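Setup and Maintenance of a Two-Arm Screwdriving Cell

Project report, Rosaire Sawatzky
Supervisor: Georges Dabbas
January 6, 2021

2. Condition of the cell in September

The cell was built by the group before us and we received it with one page of notes. The left arm has to hold a housing still and the right arm has to drive the screws of the terminal blocks. When I started, the right arm stopped with a position error in most of the long runs. My task was to find the cause and to write a maintenance plan which the next students can follow.

3. Work on the right arm

First I checked the cables. The bundle on the outside of the arm was fixed too tight at the elbow, so it pulled the wrist when the arm turned fully. I opened the ties, gave the bundle a longer loop and closed them again with the arm in its farthest position.

Then I measured the tool. The center point of the bit was still the value of an older, shorter bit, and the difference was 5 mm. I taught the point again with the four-point method and saved it under the name Mallari, as the old program expects this name.

4. Test

For the test I let the right arm approach the terminal block 264 times, in groups of 20 with a short pause between them. The position error came back two times, both in the first group. After I reduced the speed of the last movement to 200 mm/s, it did not come again. I can not say with certainty that the speed was the reason.

The tool comes down at an angle, and the bit must meet the opening in the top of the block. The gripper of the left arm stays near the gray box during this time.

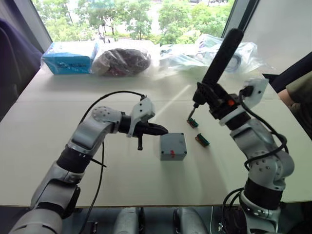
5. Maintenance plan

Every week: look at the cable loops of both arms and clean the bit. Every month: teach the tool point again and compare it with the saved value. After each change of the bit, this must be done before the first run.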